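Workshop and Kitchen Tips
Looking after a home gripper: the fault that wore a hole in a towel

Filed under: Safety, Cloths and towels, Moving parts

More than 40 readers wrote in after the June piece on folding with a gripper, most of them with the same complaint. The fingers close on a towel, the towel lifts, and then the fingers don't let go. Ours did the same thing at the Plokham workshop, and it spoiled one good towel and pinched a thumb before we found the cause.

What happened

Stellan Hovland was working through a pile of cloths at the bench. The gripper closed on a hand towel and stuck shut. He pressed release and nothing moved. He then did what most of us would do and pulled at the cloth with his free hand. The fingers let go, closed again straight away and caught the side of his thumb. The bruise lasted a week. The towel had a worn patch the size of a coin where the fingers had been grinding at it.

The power was still on the whole time. The release command had been sent and was waiting, and so was the next close command. As soon as the jam was freed the tool carried out both.

What we found

There was a plug of blue lint packed into one of the pivots. Microfibre sheds more than you would think, and the lint gathers where the arms turn. It had picked up a little oil from the last service and set like felt. A ball of it no bigger than a lentil was enough.

The second fault was ours. The closing force had been set for a jar lid and left there. A towel needs far less.

How to grip a towel by its edge

Lay the towel flat on a bare table and work from the edge, with one finger on each side of it. Bring the fingers down slowly. Take a small fold and no more. If you gather a thick bunch the arms work at a wide angle, and that is where ours jammed.

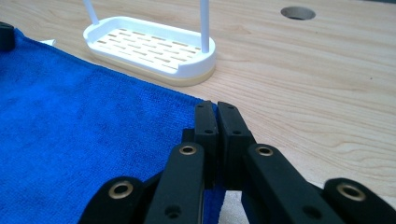
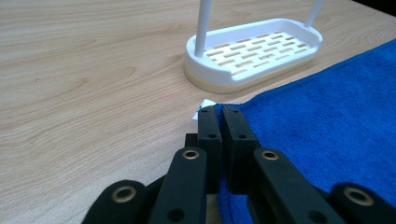

Blue towel, soap dish left standing behind it.

Household Tips, No. 493

Keep other things well back from the towel. A corner of cloth can drag a dish along with it, and a dish with uprights will go over easily. Pick up scraps of paper and loose labels before you start. A scrap that goes in with the cloth can work its way down into the linkage.

If the fingers stick shut

Let go of the cloth. Don't pull it.

Switch off at the wall or take the battery out. The release button is not a switch, and holding it down does not make the tool safe.

Wait a minute, then ease the arms apart by hand from the outside, well below the fingers. If they won't move with light pressure, leave them and take the pivot apart.

Cut the towel if you must. Towels are cheap.

Clear any waiting commands before you put the power back. On our Dalen controller this means holding the reset until the light goes out. Other makes differ, so look it up now and write it on a bit of tape stuck to the bench.

Cleaning the pivots

Do this with the power off. Use a dry toothbrush first and work round each pivot from both sides. A wooden cocktail stick will lift anything packed in. Don't use a metal pick, as it scores the facing.

Wipe with a barely damp cotton cloth. Don't use microfibre for this job.

Leave the pivots dry unless the instructions say otherwise. Ours did not need oil and we had been adding it for months. If yours does, use one drop and wipe off what is left.

Open and close the fingers by hand ten times. You should feel the same drag all the way. A stiff spot means there is lint still in there.

How often

The Lanska handbook gives 2,000 cycles between cleanings. That may be fine for boxes and bottles. For towels and cloths we now brush the pivots at the end of every session, and do a proper strip and clean every 2 weeks.

Setting the force

Start at the lowest setting and try to lift one corner. Go up a step at a time until the cloth stops slipping, then stop there. Put the setting back to low when you finish, so the next person doesn't start with the jar lid figure.

Readers at Nindham asked whether a rubber sleeve on the fingers would help. We tried one. It held the cloth at a lower force but rolled up after an afternoon's work, and we took it off again.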